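Boonchu House Residents' List
Thread: Re: [house] cleaning the kitchen bins, a better way
From: Wiroj Suwannarat
To: house list

Buppha, everyone,

I've read the new bin instructions twice now and I have doubts. My reply is under the quoted part. I have left most of Buppha's message in, as several people told me they deleted it. The two pictures come first, then my grumbling.

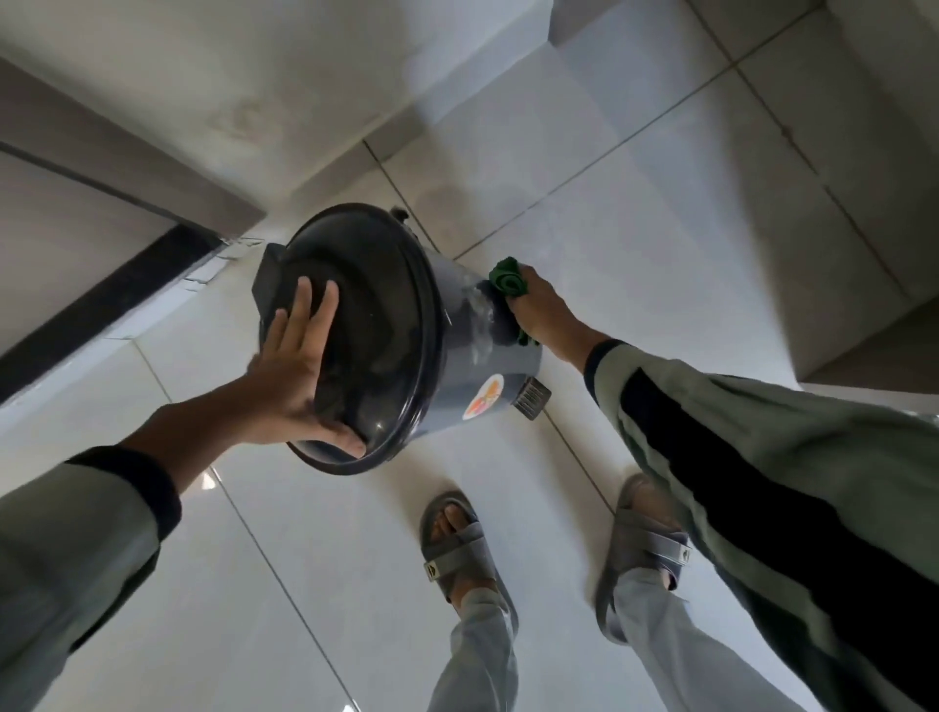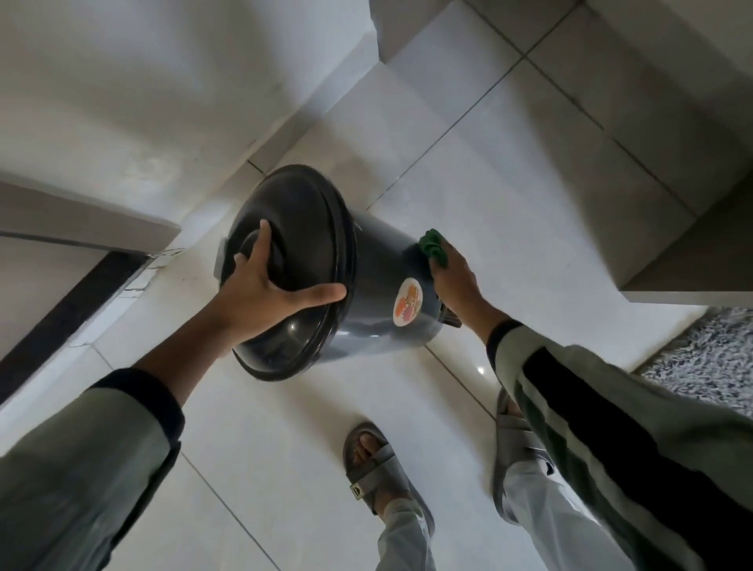 Dark pedal bin and green cloth, both pictures.

List archive page last changed: February, 4:10 pm

Buppha Wiriya wrote:

> Hi all,
>
> As promised at the last supper, I've put together a new way of doing
> the kitchen bins. I know we have all been doing our own thing, and
> the smell on the second floor says our own thing isn't enough.
>
> The plan:
>
> Take the bag out and tie it. Carry the bin away from the food
> counter. Spray the whole outside with Prolon, leave it for
> 10 minutes, then wipe with one of the green cloths. Tip the bin over
> so you can get at the sides and the bottom. Do the lid last. Let it
> stand open until it has dried and put in a fresh bag.
>
> Each floor does this every evening after dinner. I worked it out and
> if we share it fairly you will hardly notice. Somkiat has kindly
> offered to print the rota.
>
> I also think we should buy the Zimunia liners from now on. They cost
> more but they say they hold in odors. A case is 80 rolls, so we
> would be set for a long time. I can put the order in as soon as
> people say yes.
>
> Daranee asked if we could simply get new bins. I looked at the
> Trukammont ones with the soft-close lid and they are lovely, but I
> would like to try cleaning first.
>
> Thanks for being patient with me!
> Buppha

Okay. I'm for clean bins. I want that on record before anyone answers me in capital letters.

What I don't believe is the every evening part. We couldn't keep up a rota for the lint tray in the dryer, and that takes as long as blowing your nose. Somkiat can print the most beautiful sheet in the building and it will have four signatures on it and then a shopping list written on the back. Once a week I could believe. Every evening is a plan for people who don't live here.

Then there's the order of work. Buppha has the lid last. My mother would have had the lid first, and I think she was right, because the lid is the part you need to hold on to. Once the thing is tipped over you have to steady it somewhere, and your free hand ends up on the lid whether you meant it to or not. If the lid is still greasy, so is your hand, and next it's on the body you just wiped. Do the lid while the bin is standing up, rim included, then tip it.

On the outside generally, dark plastic shows everything. Look at the body in the first picture, there are wet streaks and smudges where the cloth is. I'm not blaming the wiping. My own bin looks the same halfway through, and if I stop there it dries like that. So the instructions need a second cloth, a dry one, and they don't mention it. One damp green cloth can go around that bin until midnight and all it will do is move the marks to a new place.

I'm also not sold on the Prolon. The bottle we have smells like a swimming pool with a pine tree in it, and I suspect half the "bin smell" on two is that. I tried plain dish soap and warm water on ours for most of February and could not tell the difference. Chutima says she could. Chutima also says she can tell which of us used the microwave, so I leave that to the list to judge.

The 10 minute wait is another thing I'd drop. Who is standing in the kitchen for 10 minutes watching a bin? People will spray it, go upstairs and forget it, and whoever comes in to make tea gets to finish the job. Spray the cloth and wipe right away. If something is stuck on, do that one spot again.

Parts that are missing from the instructions and should be in:

The pedal. It has ridges, and ridges hold dirt. A flat cloth slides right over the top of them. Old toothbrush, please. We have plenty in the jar under the sink.

The hinge. Same brush. I once pulled a whole tea bag string out of ours.

The sticker. There is a round one on the side of the bin. Either we agree to leave it or somebody takes it off with cooking oil, but stop picking at it with a fingernail. A half-picked sticker is worse than a sticker. I vote leave it.

The inside. Buppha, I went through your message three times looking for the inside! The outside is the part we look at. I'd bet money the smell comes from the bottom, under the bag, where the juice goes after somebody puts a wet coffee filter into a bag with a hole in it. If we do one thing each week it should be that. Rinse, soap, rinse, and leave it upside down in the shower stall to drain.

Now the liners. 80 rolls. Where would 80 rolls go? The closet on our floor won't shut as it is. And "hold in odors" is what it says on the box, which is written by the people who sell the box. I'd like to see us try a single roll first. If the second floor smells better after that, I will carry the case up the stairs myself. If it doesn't, we have lost the price of a roll.

I checked the household account before writing this and we have 2,401 in it. That has to cover the water filter too, which Daranee brought up before any of this and which got no replies at all. I'd rather drink something decent than have a perfumed bag. As for the Trukammont bins, a soft-close lid is one more thing to break, and I don't see what is wrong with the lids we've got. They go up when you step and come down when you stop.

One more small thing. If you are doing this standing on the tile, bent over, please put the bin on an old towel. Tile is slippery when you drip on it and I have already gone down once by the fridge. Sandals didn't help me.

So what I'm proposing, if anyone wants to say yes or no to it:

Once a week per floor.
Lid first, then tip it and do the sides, pedal and bottom.
Inside every time.
Two cloths, one damp and one dry. Wash them after. The green ones have been living over the faucet and I have opinions about that too.
Dish soap until the Prolon people on this list can show me something.
One roll of the Zimunia liners, as a test, on the second floor only.

I'll take the first turn on our floor so I can't be accused of only typing. Somkiat, please hold the rota until we've settled how often, or you'll be printing it again.

Replies to the list please, and trim the quotes. Mine is long enough already.

Wiroj
third floor, the end room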